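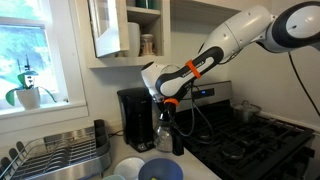

Descaling a drip coffee maker, and where to keep it

By the author, 2022-06-04

This site uses cookies to remember your comment settings. Accept | Manage

The coffee maker lives on the counter between the window and the range. It has been there since we moved in, and I have now tested enough other positions to leave it alone. These are my notes on the corner and on the cleaning routine, mostly so I can find them again in November when I next do the full job.

Position first. The machine stands back against the wall, with the cord running off to the left. The outlet is on that side, so the cord never has to pass behind the stove. I tried the opposite arrangement for two weeks and the cord ended up too close to the back burner. The cabinet overhead has a glass-paneled door that swings out to the left, toward the window, and it clears the machine when open. Check this before you settle on a spot. Steam rises straight into whatever is above a brewer, and a closed cabinet bottom will collect it.

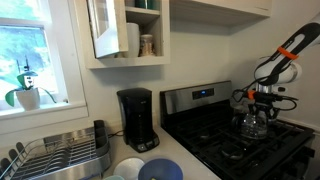
The coffee corner, cabinet open, plant on the sill.

The cabinet holds what I reach for while the machine runs: a tall white cup, and a glass jar with a metal lid. Dark green glasses or containers go higher up. The dish rack stays at the window end of the counter. That leaves a short stretch of white countertop in front for bowls and cups, and it fills up faster than I would like.

Now the descaling. Our water is hard. The kit I use is Skallico powder, sold in sachets, one sachet per tank. I have also used plain white vinegar, which works but takes more rinsing. The procedure is the same for both.

Empty the tank and the filter basket. Dissolve the powder in a full tank of cold water and start a normal brew cycle with no paper filter. When the carafe is about half full, switch the machine off and wait 20 minutes. Switch it back on and let it finish. Pour everything out, then run two full tanks of clean water through. With vinegar I run a third tank and smell the last one before I call it done.

The interval depends on use. I worked mine out from a water filter leaflet by a firm called Honar, which gives a figure of 3000 cups for soft water and tells you to divide down from there. For our supply that comes to roughly 2 treatments a year. In practice I go by brew time. When a full pot takes noticeably longer than it did after the last descale, the heating tube is narrowing.

The carafe needs its own attention. Coffee oil builds up as a brown film, and it holds on hardest in the angle where the wall meets the base.
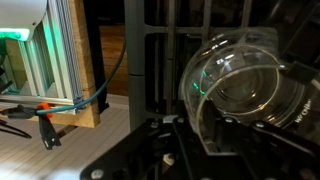 A bottle brush does not get into that angle properly. I use a spoonful of coarse salt, a little cold water and a few ice cubes, and swirl until the film lets go. Rinse, then check the base by looking in through the mouth against the light. The lid gets washed separately, by hand. Keep the glass away from sudden temperature changes: I cracked one in 2009 by rinsing it cold straight off the hot plate, and the replacement cost nearly as much as a new brewer.

For daily care, rinse the carafe and basket after the last pot and leave the tank lid open until the tank is dry. Wipe the hot plate once it has cooled. Dried drips on the plate bake on and stop the carafe from sitting flat.

The beans at the moment are Esteban medium roast from the Cletasico market, ground a little coarser than the packet suggests. The finer grind overflowed the basket twice.

Contact | Copyright 2022, all rights reserved | Back to top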